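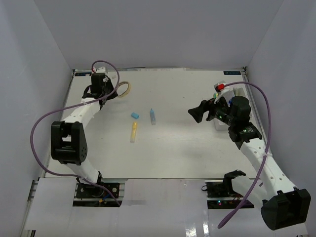

Frequently asked questions about the Salstead mentoring course

I get a lot of emails about the mentoring course, and most of them ask the same things, so I've put my answers in one spot. If yours isn't covered, the enquiry form goes straight to my inbox and I do read them all (usually with a cup of tea, usually after 7 pm).

Do I need to be a manager to enrol?

No. Plenty of people who come through have never managed anyone. You do need somebody to mentor by the time you hit the second unit, though, and they have to be a real person with a real job or study goal. Your cousin will do if your cousin is keen. Your partner won't – I've seen it tried and it was a long winter for both of them.

How long does it take?

Two terms if you stick to the timetable. You can stretch it out to three without asking me, and past that you'll need to fill in an extension form. Most people who fall behind do it over December, when work goes mad and then everyone heads to the beach. I've stopped setting anything due that month.

How much is it?

It's $800 for the full course, or you can pay unit by unit, which comes out a little dearer in the end. That covers the workbook, your online access and one round of marking on each assignment. If you have to resubmit something there's no extra charge the first time.

My workplace is paying. Can you send them the invoice?

Yep! Tick the box that says "employer is paying" and put in the email address of whoever handles accounts. Please check with them first. I've had some very confused phone calls from accounts people who'd never heard of me.

What's the difference between the Flimero stream and the Semico stream?

This is the question I get more than any other. They're the two platforms we run the course on, and the content is the same on both. Flimero is the live one: you log in at a set time, there's a group of you, and you practise in pairs while I drop in and out. Semico is the work-at-your-own-pace one, with recorded sessions and a message board. If you like talking things over, go with Flimero. If you work shifts or have little kids, Semico will probably save your sanity.

You can swap from one to the other once, at the end of a unit. Swapping halfway through a unit makes a mess of your records and I end up fixing it by hand, so please don't ask.

Is there any face-to-face time?

There's one practice day per term in Bawa, at the training rooms behind the library. It's optional on Semico and strongly encouraged on Flimero. Bring lunch, or bring money for the bakery across the road, which does a very good spinach roll. Parking is free all day on the side street but only for 2 hours out the front, and yes, they do check.

What do I have to hand in?

A mentoring log, a written agreement between you and the person you're mentoring, and a reflective piece at the end. The log is the one people underestimate. It doesn't need to be long, but it does need to be written soon after each session while you can still remember who said what. I can always tell when somebody has written the whole lot the night before – the pen colour never changes, and neither does the mood.

I'm hopeless at writing. Will that be a problem?

I don't mark spelling. I want to see that you noticed what happened in the session and thought about what you'd do differently. Dot points are fine in the log. For the reflective piece you can record yourself talking, as long as you send it in as one file and tell me which unit it's for.

Does what my mentee tells me stay private?

Yes, and you should leave their name out of anything you send me. Use an initial or make one up. There's a page on this in the workbook (it's the one with the grey border) and you both need to read it before you sign the agreement.

Can I get credit for something I've already done?

Maybe. If you've done a workplace training or coaching course in recent years, send me the certificate and the unit outline and I'll have a look. Experience on its own doesn't count towards credit, but it makes the assignments a fair bit easier.

What if I need to pull out?

Let me know before the second unit opens and you'll get your money back, less the cost of the workbook. After that I can hold your place for the next intake. If something awful has happened, just talk to me and we'll sort it out.

Where do I find my course code?

It's in your welcome email. The current intake is 417, and you'll need to put that on everything you submit. If the email hasn't turned up, check your junk folder first, then give me a yell.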